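I promised a while back that I'd write up what I've been doing with my evenings, so pour yourself something and get comfortable. Since April I've been rewriting the motion planner for Dodora, my little simulator project, and on Friday I finally got the new version to run start to finish without falling over (me too, nearly).
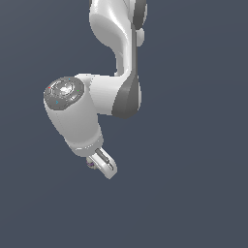
Why write a planner when there are perfectly good ones you can download? I wanted to understand where the time goes, and reading other people's code never gets me there the way breaking my own does.

The old one sampled joint positions at random and hoped for the best. It would get there, bless it, but the paths wandered like I do in a hardware store. The new one keeps a tree of 2716 saved poses and starts from the nearest - an idea I owe entirely to Myung-ja Kang, who sketched it for me over soup in Drelville and then had to sketch it again because I'd lost the napkin.
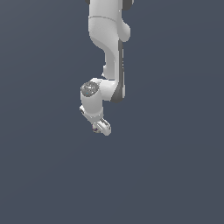 After that came smoothing, and I'm still not in love with it. I give it 200 passes per path, and on seed 993 the wrist still takes a funny little detour that I can't explain. Princess Lumanlan thinks I'm mixing up two coordinate frames somewhere. She's usually right, so I've added a check to the log and I'll let you know!

Next up is the camera side, meaning the code that has to find the ball and hand its position to the planner. I've hardly started, and I'm having a lovely time already.
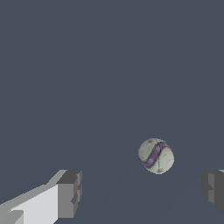

The striped ball, with the gripper fingers on either side below.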